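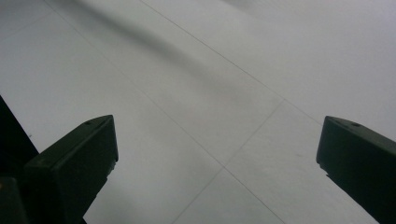 Our first tenant told me the Farina kitchen was the reason she signed the lease, and that she'd walked out of two other places that same Tuesday.

I hear that kind of thing a lot, and it's why I keep putting the Farina into my rentals and my flips. I build and fix up small houses, and I got tired of paying custom cabinet prices for homes that sell in the middle of the market. So now I sell the kitchen package I use myself!

Farina is made by Kimero and comes as 14 flat-packed units, enough for a galley or a small L shape. The base cabinets are 2 feet deep, the doors close softly, and the legs adjust (you'll want that in an older house, trust me). I've put one in with a helper over a long weekend, but give yourself 4 days if you're hanging the wall units alone.

Colors are Oat, Slate and a green called Pravora that I didn't like in the catalog and now have in my own place. The countertop is separate. Sorry, I know, everybody asks.

I've sold over 56 of these to landlords and small builders. If you're doing a whole row of houses, write to me before you order, I can usually work something out on freight from the Irnonen warehouse.

Lead time is longer in March, when all the builders wake up at once. Handles ship in the box with the drawer fronts, so please look there before you email me!

Farina kitchen package, 14 units
Ships from: Irnonen
Colors: Oat, Slate, Pravora
Countertop: not included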